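Ticket: Tabletop finish marking and light gap at rear edge, enclosed bench 2
Site: Ellbridge
Opened by: Harish Sengar
Category: Furniture and fittings / work surfaces
Priority: 3
Status: Monitoring

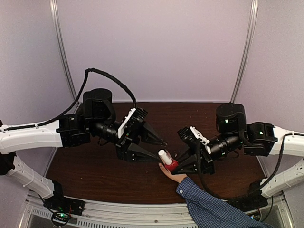 Attachment 1. Bench 2, tabletop and back panel, red-and-white container on the table side.

Reported problem

Small containers set down on the dark brown tabletop leave dull rings in the finish. The rings are hard to find from the front of the bench and easy to find from the side with a flashlight held low. Wiping with a dry cloth does not remove them. Wiping with a damp cloth removes them until the surface dries, after which they come back in the same place.

Second item, same bench: the light strip along the bottom of the back panel, where the panel meets the far edge of the table. Requester asks whether this is a gap and whether small parts can fall through it.

Environment

Tabletop: dark brown wood grain, grain running left to right. Supplied by Dangate.
Panels: pale lavender-gray at the back, grayish at the sides.
Corner posts: silver metal, grooved lengthwise.
Cleaner in use at time of report: Mulligan surface spray, undiluted.

Log

Entry 1 (Sengar)
Cleaned the right half of the tabletop with plain water and a microfiber cloth. Left the other half as it was. Set one container on each half for 60 minutes. Ring on the uncleaned half, none on the water-cleaned half. Swapped the containers and repeated. Same result, so the container is not the source.

Entry 2 (Sengar)
Checked the spray label. It calls for dilution on finished wood and a rinse afterward. Neither was being done. Residue is building up and the base of anything placed on it presses into the film. This also explains why a damp cloth hides the mark but does not clear it.

Entry 3 (Facilities desk)
Please confirm whether the finish itself is damaged before we order a replacement top. Lead time on the current one is long and the color has changed since the last order.

Entry 4 (Sengar)
Finish is intact as far as I can tell. Two full rinses with warm water removed all but one ring. The remaining one is near the front edge and can be felt with a fingernail. I did not try abrasive on it. If someone wants to, 400 grit is the coarsest I would accept, used wet and only along the grain. Going across the grain will show on this top.

Entry 5 (Sengar)
Light strip at the rear. Ran a strip of printer paper along the full length of the joint. It does not pass through at any point. There is no opening for parts to fall into. No sealant needed. Please do not tape over it; the adhesive will lift the finish when the tape comes off.

Entry 6 (Facilities desk)
Noted. Closing the second item. Hivgate had quoted for an edge trim and we will cancel that request.

Entry 7 (Sengar)
Rechecked after a week on water only. No new rings. The fingernail mark is unchanged. The red-and-white container was used throughout with nothing under its base.

Current instructions for bench 2

Clean with water and a microfiber cloth, following the grain. Dry at once.
For grease, use the spray diluted as the label says, then rinse.
Lift containers when moving them. Do not slide them.
No tape on the tabletop or on the lower edge of the back panel.

Open items

Front-edge mark: leave as is, compare again in September.
Spray bottle at the bench is still the undiluted one. Replacement requested, not yet received.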